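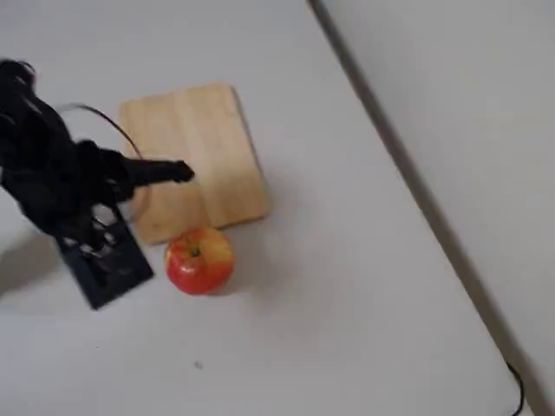 *The board on the white table. Pale wood, corners a little rounded.*

# Rukar cutting board, square model - after 4 months

I bought this board in October, when we moved to the flat in Flurkbridge and the old plastic one stayed behind in a box that we did not find for weeks. I wanted wood, I wanted it not too heavy, and I did not want to pay the price of a good knife for it. The shop in the center had two brands, Rukar and Imton. The Imton was cheaper but it had a deep channel for juice on both sides, and I don't like this, because you can never push the onions into the pan without losing half of them in the channel. So I took the Rukar.

I cook every evening for four people and I bake bread on weekends. Please read my opinion with this in mind. Somebody who cuts one lemon per week will have another experience.

## First days

The board came dry. The paper inside the box says to oil it before the first use and then again after one day. I used plain mineral oil from the pharmacy, a bottle of 300 ml, and roughly a third of it went in on the first evening. It smelled of nothing, which I liked. My mother-in-law's board smelled of walnut for a year.

After oiling, the surface became a bit rough, like the chin of a man on the second day. This is normal with wood. I went over it lightly with fine sandpaper, 800 grit, and oiled once more. The paper in the box does not mention the sandpaper at all, and I think it should. It takes 45 minutes with the waiting and then the board is really smooth.

## Cutting

The knife feels good on it. My old plastic board made the knife slide, and glass ones I refuse to have in the house. Here the edge goes in a very little and stops. I sharpen less often now, maybe every third week.

What I don't like is that it has no feet. On a dry, smooth table it travels when I cut something hard, for example pumpkin or celery root. I put a damp kitchen towel under it and then it stays, but you must remember to take the towel away afterwards, or the bottom stays wet all night. I forgot it twice. The second time the board was curved in the morning, so that it rocked when I pressed one corner. I turned it over and left it standing on its side, and after two days it was nearly flat again. Nearly. 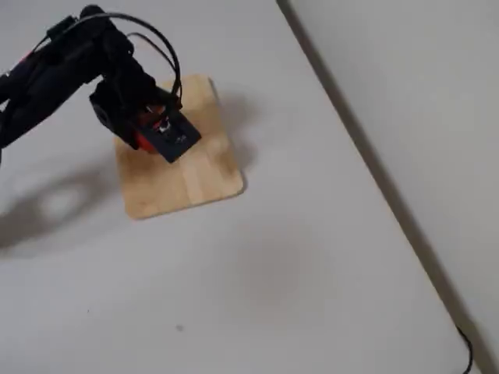 *Same board, light wood.*

## Stains and smell

Carrot and turmeric leave color. Coarse salt and half a lemon take away the carrot, but the turmeric only becomes weaker. Beetroot I expected to be terrible and it was fine.

Garlic stays. I keep one side for garlic and onion and the other for bread and fruit, and I made a small pencil mark on the edge to know which is which. The mark is washed away every month and I make it again.

Meat I cut on something else, so about this I can't tell you anything.

## Size

For bread it is a little short. A long loaf hangs over and the crumbs go on the table. Because the shape is more or less square, it also does not fit nicely in the narrow place beside our sink, where the old one used to stand. My neighbor has the long one by Sakalauskas, and for bread I prefer hers. For vegetables I prefer mine - there is space to push the cut things to one side and continue.

## Would I buy it again

Yes, but I would buy rubber feet at the same time. I oil it now once a month, in the evening, and wipe it before breakfast. The corners are still in good condition, and there are no cracks. One shallow mark is from the bread knife and it was my fault.

I give it four stars from five. The missing one is for the sliding, and a bit for the turmeric.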